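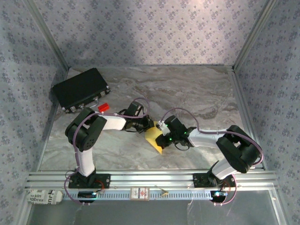 Two arms on the rail, with the floral wallpaper behind.

How to book a solo acoustic act for a small room (and not lose your shirt)

Most guides to putting on a gig are written by people selling tickets, or selling a course about selling tickets. I've promoted acoustic nights in Zistdale for long enough to distrust both. What follows is the order I do things in now, after doing them in the wrong order first.

1. Ignore the follower count

An agent once sent me a sheet on a fingerpicking guitarist that opened with his online numbers. I asked how many tickets he'd sold in the last town he played. It took a week to get a reply, and the reply was 16. Ask for the last three shows, the size of each room and the ticket price. If the agent goes vague, assume the worst.

2. Work out your break-even before you talk money

Add up hall hire, PA, posters, the performing rights fee, a hot meal and a bed. My last show came to 1,324 pounds with the artist's fee in it, and I had budgeted for less. Divide by your ticket price, then see if that number of people has ever come to anything you've put on. Wishful thinking is not a marketing plan, whatever the venue manager tells you over a pint.

3. Get the fee in writing

You'll be offered a flat guarantee, a door split, or a guarantee against a split. The last one sounds fair and usually suits the agent. Read what counts as "costs" before the split is worked out. Romain Pruvost, who plays slide and has toured rooms like mine for years, told me he prefers a modest flat fee and an early night. I believe him about the early night.

4. Don't hire more PA than you need
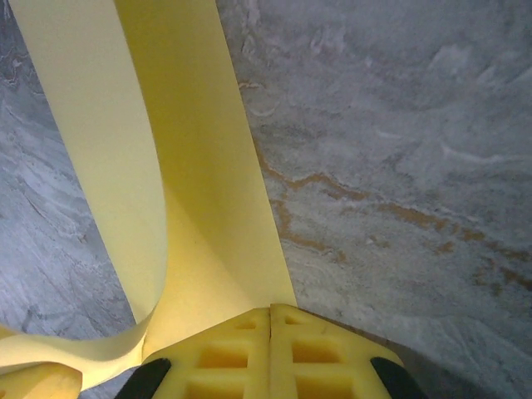
One voice and one guitar in a room of modest size need two speakers, a small desk and one monitor. The hire firm will suggest subs. Say no. Broltono tried to send me a rig that would have done for a rugby ground, and I paid for the van as well. Ask for proper cable covers if the leads have to cross an aisle, and put bright tape on the edge of the stage, where people miss it in the dark. Yellow is what I use, and if it curls back on itself as you pull it out, stop and straighten it before you press it down. Black gaffer looks smarter and is no use at all to a man carrying two pints.

5. Soundcheck with the doors shut

Allow an hour. Artists who say they only need 10 minutes are being polite, or haven't heard your room. Walk to the back while they play something quiet. If you can hear the bar fridge, so will everyone else, so switch it off for the set and write yourself a note to switch it back on. I've forgotten twice.

6. Be wary of the support act

The theory is that a local opener brings friends. Pascal Rolland opened for us one Monday and brought 11, which I'd call exceptional. Most bring a partner and a flight case, and the friends who do come tend to leave at the interval. Book an opener if you like the songs. Keep the set to half an hour and say so in the email.

7. Settle up on the night

Print a sheet with the tickets sold, the costs and the fee, and have both of you sign it. Pay by transfer while the artist is still in the building — it saves a fortnight of emails. Then count the chairs back in, as the hall will certainly count them in the morning.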